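El sillón de la calle Jurkska

Capítulo suelto. Lo subo como está, ya corregiré.

Llegó a Zerkudbridge con la lluvia encima y una maleta que no cerraba. Octubre. El tren con retraso, claro. En el andén, un hombre vendiendo castañas y nadie más, ni un taxi, ni un perro.

Hường Âu buscó el papel en el bolsillo. Calle Jurkska, tercer piso, preguntar por la llave en la tienda de lámparas. La letra de su tía, inclinada, como si escribiera siempre cuesta abajo. Seis meses desde el entierro y el papel seguía oliendo a alcanfor.

La tienda estaba cerrada. Golpeó. Volvió a golpear.

—Ya va, ya va.

Un viejo en zapatillas. La miró de arriba abajo, la maleta, el pelo pegado a la cara.

—Usted es la sobrina.

—Sí.

—Tiene la misma nariz.

Le dio la llave atada a un cordel rojo y no dijo más. Bueno, sí, una cosa, cuando ella ya subía:

—El sillón no lo venda.

¿Qué sillón? Pero el viejo ya había echado el cerrojo.

La escalera. Oscura, con olor a sopa. En el primer piso una radio, en el segundo un niño que practicaba escalas y se equivocaba siempre en la misma nota. Hường contó con él, sin querer. Re, mi, fa, y ahí, el tropiezo. Otra vez. Re, mi, fa.

La puerta se resistió. Un empujón con el hombro y adentro.

Había imaginado un piso lleno. Su tía guardaba todo, botones, recibos, las cintas de los regalos planchadas y enrolladas. Y sin embargo las habitaciones vacías, una detrás de otra. Marcas claras en el papel pintado donde habían colgado cosas. En la cocina, una taza. En el dormitorio nada, ni la cama. Y en la sala, el sillón.
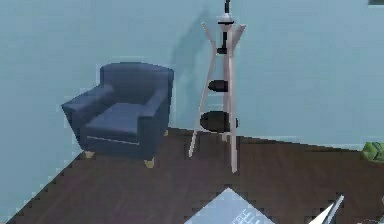
El sillón azul marino, junto a la pared de la sala.

No lo recordaba. Eso fue lo primero. Había pasado tres veranos en aquella casa, de niña, conocía cada mueble por debajo, por donde los conocen los niños, y ese no estaba. Dejó la maleta en el suelo y no se sentó. Le dio la vuelta. Metió la mano por los lados del asiento, como hacía su tía con todos los sillones del mundo, tambien con los ajenos, por si había monedas.

Un sobre.

Dentro, un recibo de la Compañía de Transportes Norarari. Bulto número 3121. Un sillón, embalado. Remitente: Tindall. Sin nombre de pila, sin dirección. Importe: 2192, pagado en destino. Y por detrás, a lápiz, con la letra cuesta abajo: «Que espere él ahora».

Lo leyó de pie. Lo leyó otra vez junto a la ventana porque la luz se iba.

Tindall. El nombre lo había oído una sola vez. Una noche de aquellas, el calor, la puerta entornada, su madre y su tía hablando bajo en la cocina. Su madre dijo Tindall y su tía dejó de fregar. Solo eso. El ruido del agua que se corta. Hường tenía siete años y supo que no debía preguntar, y no preguntó nunca, y ahora ya no quedaba a quién.

Quedaba el viejo.

Bajó. El niño seguía con las escalas. Golpeó en la tienda con el puño, la llave todavía colgando del cordel.

—¿Quién es Tindall?

El viejo abrió un palmo. Suspiró. Abrió del todo.

Dentro, cien lámparas apagadas y una encendida. Le puso un taburete, le puso té, tardó una eternidad con el azucar. Ella no lo apuró. Su tía también era así, había que dejarla llegar.

—Venía los sábados —dijo al fin—. En el tren de las cinco. Se sentaba en la sala y ella le leía el periódico, porque él de lejos veía y de cerca no. Mas de veinte años, así. Nunca se quedó a cenar.

—¿Y el sillón?

—El sillón era el de él. Quiero decir, el de su casa. Aquí lo sentaba en una silla de cocina, a propósito, para que no se acomodara. Se lo dijo muchas veces. Usted aquí está de visita, Tindall. —El viejo se rió, una risa corta, y se le fue enseguida—. Y un invierno mandó el sillón. Sin carta ni nada. Los mozos lo subieron maldiciendo, que en el segundo rellano no doblaba.

—¿Y él?

—Él iba a venir detrás.

La lámpara zumbaba. Arriba, re, mi, fa.

—Ella bajó a la estación el sábado siguiente. Y el otro. Llevaba el abrigo bueno. Después dejó de bajar y empezó a vender cosas. La cama, la vitrina, el reloj. Yo le decía, mujer, dónde va a dormir. Y ella que en algún sitio dormiría. Todo menos eso.

—¿Se sentaba?

El viejo la miró como si la pregunta fuera de mal gusto.

—Era de él —dijo.

Hường se quedó con la taza en las manos. Pensó en el comprador que venía el lunes a ver el piso, en los papeles por firmar, en el billete de vuelta. Pensó en escribir a Norarari, preguntar por el bulto, de dónde salió, quién lo entregó en ventanilla. Tantos años. Se reirían de ella. O no, en las oficinas se guarda todo, en alguna caja estaría la copia, y en la copia quizás una calle.

—¿A qué hora llega mañana el tren? —preguntó.

—Mañana es sábado.

—Ya lo sé.

—A las cinco —dijo el viejo—. Con retraso.

Subió despacio. El niño había parado por fin, o lo habían mandado a cenar. En la sala no encendió la luz. Extendió el abrigo en el suelo, puso la maleta de almohada y se tumbó mirando el sillón, la forma nada más, un bulto más oscuro que lo oscuro. Abajo pasó un carro. Alguien silbó.

—Buenas noches —dijo en voz alta, y le dio vergüenza, y al rato se durmió.

(Sigue. La segunda parte la tengo a medias, a ver si la subo antes de que acabe el mes.)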